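Rutthorpe Shared Workshop: kitchen arm build
Progress report to the Norer small projects fund, 6th February

Dear Pascal,

We're well into the second half of the grant now and I'm really pleased with where we've got to. When I last wrote, in October, the arm was still clamped to Mattes Lindemann's bench and could only wave at things. It now lives on its own white table with proper mounting holes, and it has a kitchen to practise on!

The wrist has been the big job this winter. The first housing cracked at the screw bosses, so Mattes redrew it with thicker walls and we printed it again (that's 2 spools gone, both in the accounts). The fingers open and close evenly, and the blue light on the wrist saves us squinting at a laptop.

The practice table, with the ketchup bottle on its plate and the green dishes set out:

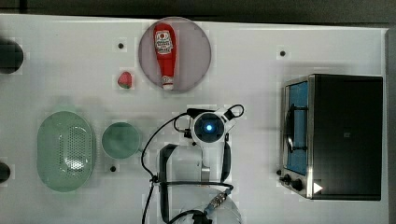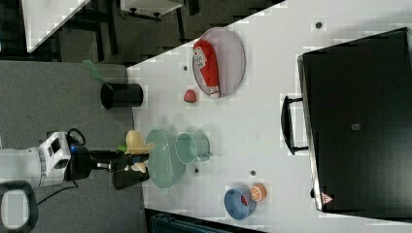 We now run a set of 60 pick-and-place tries every club night, moving the crockery and toy food about between goes so the arm can't get by on habit. In the last full set it dropped or missed 11, mostly small round things that roll as the fingers close. I'd like to try softer fingertips, and Harms have offered us some rubber sheet offcuts for the price of the postage.

Cabling is still my least favourite part. The long run down the arm snags on tight turns, and we've lost a whole evening to one loose connector. Drilent are sending a set of clips, which should be here before our next session.

Spending is on track, with £30 left in the printing budget. I'd like to put that towards the fingertips if you're happy with it. Could you let me know by the end of the month?

Do come over and have a go with the controls. Mattes has promised to let you drive.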